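Giving up the tumble dryer

So the dryer died in November, which is of course exactly when you'd choose for it to happen. It made a noise like a bag of spoons and then it made no noise at all. Rami Darwish from the repair place in Koltcombe came out, took the back off, sucked his teeth and quoted me £284, and I said I'd think about it. I'm still thinking about it. We've been without one all winter now and I've become the sort of person who checks the forecast before breakfast.

I should say we're in a two-bedroom flat with no garden and a balcony that faces the wrong way, so this isn't one of those lovely posts with sheets blowing about in an orchard. It's an airer in the hallway, a second airer in the bedroom, and everybody walking sideways.

The first couple of weeks were grim. I was drying things the way my mum did, which is to say on radiators, and the windows ran with water every morning. Then Mieke (Segers, not the other Mieke!) lent me her old dehumidifier and I have to admit I got a bit evangelical. Shut the door, put the airer in the middle of the room, leave a gap between everything, and a full load is done by bedtime. Jeans take longer. Jeans always take longer.

Jumpers and sweatshirts are the other thing. I used to hang them up and they'd come off the airer with long arms and two little shoulder horns from the pegs. Now they get rolled in a towel, squeezed, and laid flat on an old bath sheet on the bedroom floor. Turn them after a few hours. Then they get folded straight away, on whatever is nearest, before anyone can sit on them.
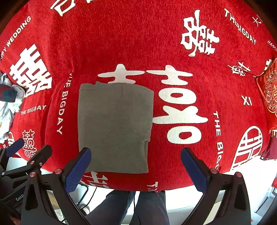
Grey one, folded, on the red double-happiness blanket.

I've also started washing things a lot less, and I can't say anybody has noticed. A jumper worn over a T-shirt for an afternoon doesn't need a wash, it needs a chair by an open window. Towels are still at 60 and I won't be argued with, but nearly everything else has gone down to 30 and come out fine - apart from a football sock, which I think was past saving.

What I do miss is soft towels. Ours could sand a door. Anouk swears by giving them a good hard shake before they go up, and it does help a bit, though I feel daft doing it in the hallway with the neighbours going past.

Next job is one of those pulley airers that goes up to the ceiling. Roel has offered to find the joists for me, and I've promised him lunch. If any of you have put one up in a rented flat, do tell me what your landlord said!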